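Can a machine fold my laundry yet? (moved from General Chat)

skustport_dad
OK so I have three kids, a full-time job and a laundry pile that's basically furniture now. My brother-in-law swears there'll be a robot folding shirts in regular houses by next year. Is he nuts? I'd pay real money for this, you guys.

Musa Ekpo
I work second shift at a packaging plant and we've had arms on the line forever. They're great – same box, same spot, all night long. Then a carton shows up a little crushed and everything stops until one of us walks over. Your brother-in-law is nuts.

lintTrap20
Musa, a plant line from years ago isn't the same thing as what people are building now! The newer ones learn from watching people do the job. I saw a Jemura demo in person, a T-shirt out of a basket and onto a stack, and I was grinning like an idiot.

Musa Ekpo
How long did the shirt take?

lintTrap20
4 minutes. But it was a nice fold!

skustport_dad
4 minutes a shirt, I'll be dead before it gets to the socks.

Anum Arain
I'm going to side with lintTrap a little. Speed gets better once the thing knows what it's doing. My problem is the grabbing. Cloth has no shape until you pick it up, and then it has a different one. A towel, OK, it's got four corners. Put a hoodie down any old way and ask two fingers to find the sleeve. I've been at this a while and I still get it wrong with my own hands.

bobbin_b
Shop-floor person here too (upholstery). We looked at a Baloch unit for stacking cut pieces. It did fine on vinyl and hated anything stretchy. We passed, and I'd pass again.

Anum Arain
Putting up one from our side. Bedroom folding, plain two-finger gripper held by hand, a folded brown piece on the bed and four things already in the stack by the wall:
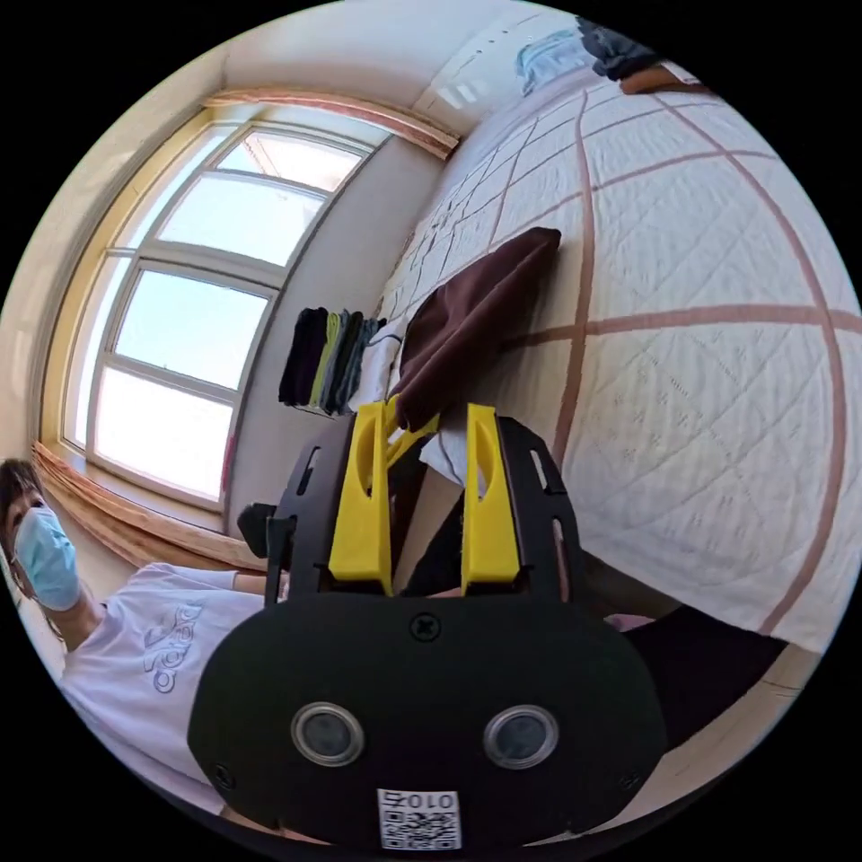 Fundach Home Robotics Club – Soft Goods Team

The stack is black, olive, gray and dark gray, so a pretty boring wardrobe, and boring is harder than you'd think. Try telling where one dark thing stops and the next begins. The bedspread at least has those big reddish stripes on it.

Musa Ekpo
So there's a person holding it. That's a person folding laundry with extra steps.

Anum Arain
Sure, and I said so! The hand part stays human for now. I'm only arguing about whether two fingers can do the job at all, and I think they can.

lintTrap20
Musa will be saying this when one is making his bed.

Musa Ekpo
If it makes my bed I'll buy you lunch. Fitted sheet included, or no deal.

skustport_dad
So that's a no for July then. Going to go wake up the kids and hand them a basket.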